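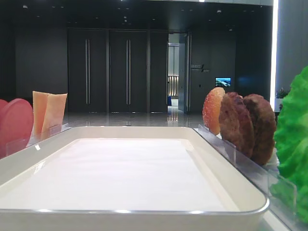 Burger stacking sets are a kind of play food in which a hamburger is supplied as separate layers, to be put together and taken apart as often as anyone likes. They belong to the same family as tea sets and cutting fruit, but they have a charm all their own, because the layers are familiar to nearly every child who has sat down to lunch. The pieces are flat or gently domed and are often stored on edge between clear upright dividers, the brown patties side by side and the ruffled green lettuce leaf easy to spot by its color. A large plain tray, usually white, serves as the place where the burger is built.

Pieces

A basic set has 5 or 6 kinds of piece: a bun in two halves, a patty, cheese, tomato and lettuce. Larger sets double up on patties and cheese, and some add onion, pickle or a fried egg. Makers differ a great deal in how far they go toward realism. The Narnero sets, much loved by collectors, have patties with a pitted surface and lettuce with deep folds, while the cheaper Casard sets keep everything smooth and rely on color alone. Cheese is the piece that varies most. It may be square or oblong, anything from pale yellow to deep orange, and in older sets it is stiff enough to stand by itself.

Tomato slices are nearly always made a little smaller than the patty so that they sit inside its edge. Lettuce is the awkward one! A good leaf has a flat middle and keeps its ruffles to the outside; a leaf that is ruffled all over makes the layers above it slide.

Building order

The bottom bun goes down first, cut side up, well away from the rim of the tray so that hands can reach it from any direction.

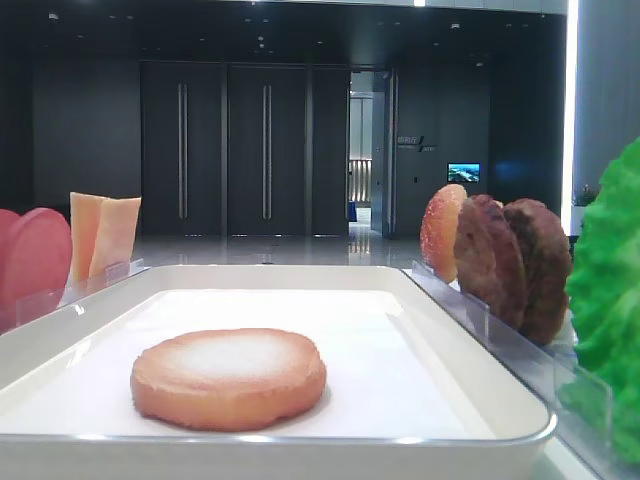
The patty usually follows, then the cheese, then tomato and lettuce, and finally the top bun. There is no fixed rule, and regional habits creep in. Ronja Bakke, in her short guide to play kitchens, puts the lettuce directly on the bun and defends the choice warmly over two pages. Double burgers repeat the patty and cheese before anything green is added. Sets with very light pieces are best kept to a single patty.

Games and uses

The simplest game is the order game: one player calls out a burger and the other builds it from memory. In the Surnton version the caller may change one layer halfway through, a rule that makes even grown-ups lose track. Sets are also used to teach color words, sequence words (first, next, last) and taking turns.

Storage and care

Upright storage keeps the pieces visible and stops soft ones from taking on a curve. Most sets can be wiped with a damp cloth. Oprea sells spare dividers – a real help for anyone with a mixed collection.

Last updated: September

Comments

Wajid Mirani: Lovely article. Our Narnero set is missing a tomato, does the Casard one fit the same slot?

Irina Bălan: It does, just a bit loosely.

Cornel Husar: Lettuce on the bottom bun. Bakke is right.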